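# Distel student project - autumn progress report

Prepared by Struan Cruickshank for the Saarela fund. Covers work up to the end of September.

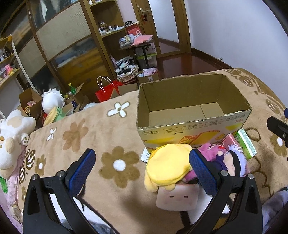
## What the group has done

The students are building up a set of recorded tidying tasks with a hand-held two-fingered gripper, to be used later for training an arm. Most of the recording is done in ordinary bedrooms. Soft toys, small packets and open cardboard boxes on a blanket make up the bulk of it so far.

We have 800 recordings, of which 89 were thrown out on review. Most of those were spoiled by the gripper being moved too fast. Ming-te Lam wrote a short guide on speed in September and the newer recordings are better.

## Students and sessions

There are 17 students on the register. Till Buschmann takes the beginners and Parviz Shahbazi runs the software group, who have got the recordings loading properly on the club computers. That took longer than planned - the first version lost the finger position whenever a file was split.

## Problems

- Plush toys are harder than the blocks we started with. They squash, and students disagree on where to hold them.
- Labelling is behind. Daichi Koyama is doing most of it alone and needs help.
- The Dritau arm has not arrived. The supplier has changed the delivery date twice.

## Spending

Storage drives and spare grip pads have been paid for. The travel money is untouched and we would like to move it to labelling hours, if the fund agrees.

## Next term

We plan 3 more home sessions, then a first training run on the plush toy recordings. If the arm is still missing by then, Stedar has offered us bench time on theirs.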